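Asside Shared Workshop
Bench Arm Set-up Guide
Section 4: Preparing the worktable and teaching the first positions

Read Section 3 (Mounting the base) before starting. Members who have not signed the Trevaskis room sheet must work with an inducted member present.

4.1 Routing the cables

1. Switch off the arm at the wall and wait until the base indicator has gone out.
2. Run the gripper and camera leads back along the arm to the base. Leave enough slack at the elbow and shoulder for full travel in both directions.
3. Fasten the leads with strap bands. Do not use metal ties.
4. Move each joint by hand through its range. If a lead pulls tight at any point, release the nearest strap and repeat step 2.

CAUTION: Leads left loose at the gripper can catch on glassware. Check them again after every change of fingers.

4.2 Laying out the labware

5. Set the labware out on the worktable within reach of the arm. For the Sandel exercise this is one beaker, one evaporating dish, one pair of crucible tongs and one test tube rack.
6. Leave the rack empty until all positions have been taught.
7. Lay the tongs flat. The arm must be able to pass above them at travel height.
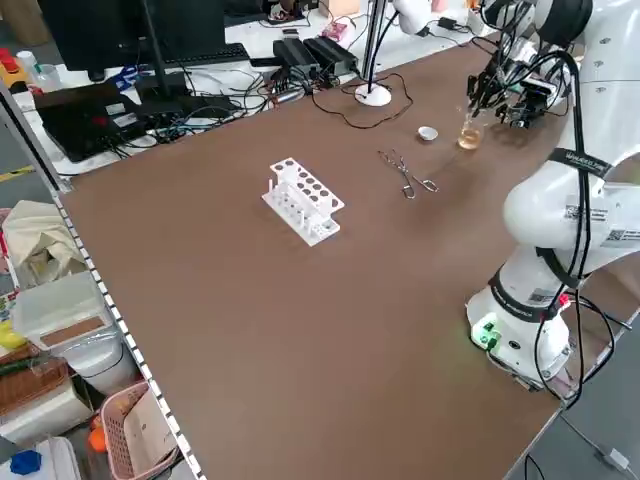

8. Restore power and wait for the green indicator on the base.
9. Open the Iddale control program and select New Layout. Enter 3838 when asked for the bench code.
10. Jog the gripper to each item in turn at low speed and save the position under the name of the item. Begin with the rack, as its holes allow the least error in placement.
11. Set travel height last, and run the full sequence once with the gripper open.

NOTE: Positions are stored by layout – if the rack is moved, even slightly, it must be taught again. The other items keep their saved positions.

CAUTION: Keep hands, sleeves and lanyards clear of the table whenever the arm is powered. One person operates the controls and remains beside the stop button.

Corrections to this section should be sent to Ashwin Mudaliar through the workshop office.

Section reviewed 13/11/2019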